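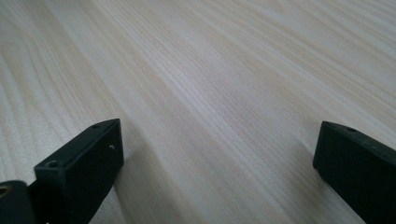
Do I need to calibrate jaw width every time I restart the recorder?
Only if a gripper has been unplugged or its jaws refitted. Skillden keeps the last open and closed values for each gripper and loads them at start-up.

Setting up jaw width and pose tracking in Skillden
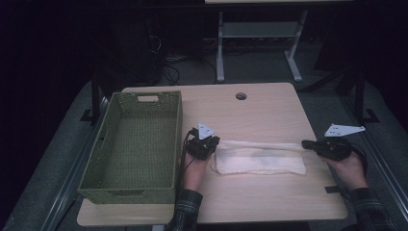
By the Nudska tooling team | Skillden guides | Updated December

This guide covers a two-handed cloth task recorded with a pair of hand-held grippers, one head camera and one camera on each gripper. It assumes the recorder is installed and all three streams appear in the device list. The policy side (Siu) is covered in a separate guide.

1. Check the jaw view

Open the gripper camera stream with the jaws fully apart over bare tabletop. Both fingers should enter from the bottom of the view, one on each side, with clear wood between them. A plain surface is the easiest background for the jaw detector. Fine wood grain is acceptable, but if the detector locks on to grain lines, raise the edge threshold from 6 to 10 and try again.

2. Record the jaw limits

Run

skillden jaw --side left --record open

then close the jaws with nothing between them and run the same command with closed in place of open. Repeat for the right side. The tool prints one raw value per position. On our left gripper these were 811 open and 134 closed; yours will differ. The open value must be the larger of the two. If it is smaller, set invert_jaw to true in the device file and record both limits again.

Do not calibrate the closed position on fabric. A folded towel holds the fingers apart and every later width will read too small.

3. Check the marker plates

Each gripper carries a white triangular plate with black dots. In the head view, both plates must stay visible through the whole range of the task, including any point where the hands come close together. Start the tracker:

skillden track --view head --plates 2

Tilt each gripper slowly through the angles you expect to use. The pose should follow without jumps. If it flips between two answers, the plate is probably too edge-on to the camera. Change how you hold the gripper before you change any filter settings – smoothing hides a flip in the plot but leaves the wrong pose in the file.

4. Set the table frame

The Wenetti planner expects all poses relative to the tabletop. Choose a near corner as the origin, with x along the front edge and y away from the operator. On a table with rounded corners, extend the two straight edges and use the point where they meet.

5. Make a test take

Pinch one end of the cloth, lift it, put it down and release. Stop the take and run skillden check on the file. Look for a single flat section in the jaw width during the grasp. A slow drift there usually means the cloth is slipping. A value of zero with cloth in the jaws means the closed limit is wrong, so go back to step 2.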